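Chapter 3
Printed Backgrounds for Small Rooms

In the last chapter we learned how to hang a plain curtain behind a table. Now we go one step further and work with printed fabric. A cloth with a picture of shelves and books can give a bare room the look of a study, and it costs much less than real furniture.

My colleague Radu Cârstea bought his first printed cloth in May, from the shop Cenwood. It came folded in a small packet, and the folds stayed in it for many weeks. This is the most common complaint of beginners, so the chapter starts with creases: how to steam them, how to stretch the cloth, and when to leave them alone. White lines, such as the edges of printed shelves, show every wrinkle very clearly. Books that are printed leaning or lying flat are more forgiving to the eye.

After this we will study the size of the print. Before you read on, please measure the wall you want to cover and write the numbers in your notebook.

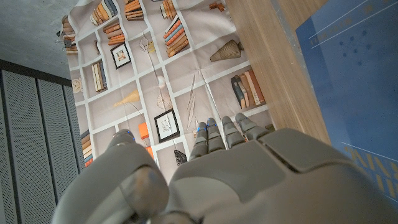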